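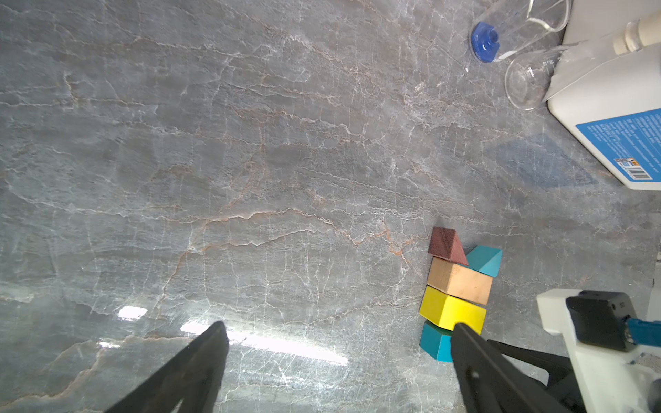

Cell two at the Luvgate workshop is running again after most of Thursday spent on its right arm. The fault was in the gripper: fingers closing out of line, one tip landing before the other. Danilo Tagle, who looks after the cell, put it down to a worn pivot pin in the linkage and swapped the pin before lunch. Then came the slow part, lining up the wrist view again so the fingers sit where the software expects them. Toy blocks on the gray countertop do for a target, the yellow one up against the right finger tip. Glare from the overhead light was a nuisance as usual. Tagle turned the exposure down two steps and left it there.

Both arms were due for a check anyway. The last full one was in April, before the move to the bigger room, and bolts do settle after a move. Mieke Van Acker went along the mounts with a torque wrench and found two on the left base that took another quarter turn. No damage to the plate. She marked them with paint pen so the next person can see at a glance if they shift.

"It's a dull job and it wants doing slowly," she said. "You rush it, you're back on Saturday."

Cables next

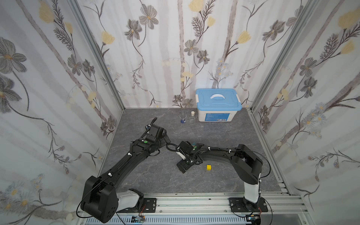

Cable wear is the thing that has cost Luvgate the most downtime this year, more than motors or software. The old runs rubbed at the elbow and gave dropouts that came and went, very hard to chase. Everything on cell two has now been rerouted with more slack at the joints. On both arms the black cable follows the upper link and is held by small white clips, and the two arms share one aluminum rail, so reach was tested with them working in toward the middle together. Six clips were replaced. Van Acker wants them looked at every week from now on, by hand, power off. Not just a glance from the doorway.

The circuit boards down below the rail got a dust-off and new labels. One connector under the right arm was found half seated and pushed home, which may explain the odd restart last month. May. Tagle isn't promising anything.

Parts came from Treson, who had pins on the shelf. The finger pads did not, those are on order from Prins and there is a four week wait. Until then the old pads stay on and grip force is held down to the lower setting. Fine for wood, a bit iffy for glass. Glassware tasks are off the list for the time bieng, although the beaker and flask stay at the back of the floor so the layout matches the earlier runs.

Haris Kakakhel, who plans the work on the cells, said the lost day was "annoying but not a disaster". His group had block sorting booked for the afternoon and got a short session in after all, starting at 3:30. Right arm first, slow speed, left arm parked up out of the way. Then normal speed. The log shows no finger faults in that session, tho it was a short one and Kakakhel wants a full day before he calls it fixed.

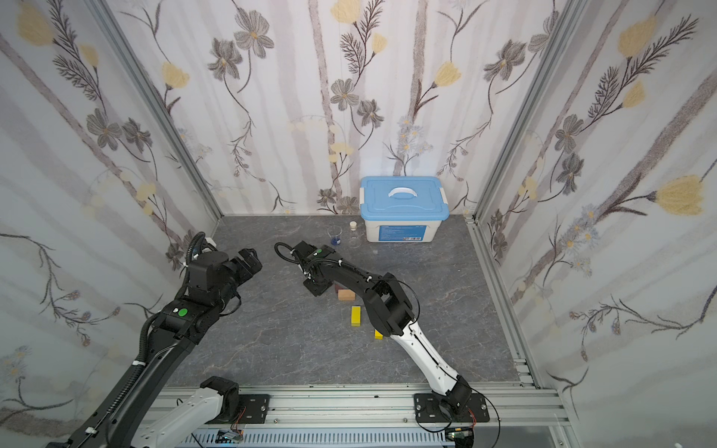
Still to do

New pads when they arrive, then a fresh grip calibration. Spare pivot pins to be kept in the drawer under the bench, Anum Mengal is sorting the order. The same cable routing goes onto the Lonemora cell after that, if the clips hold up.

Anyone booked on cell two next week should check the grip setting before starting and leave it where it is. Questions to Tagle.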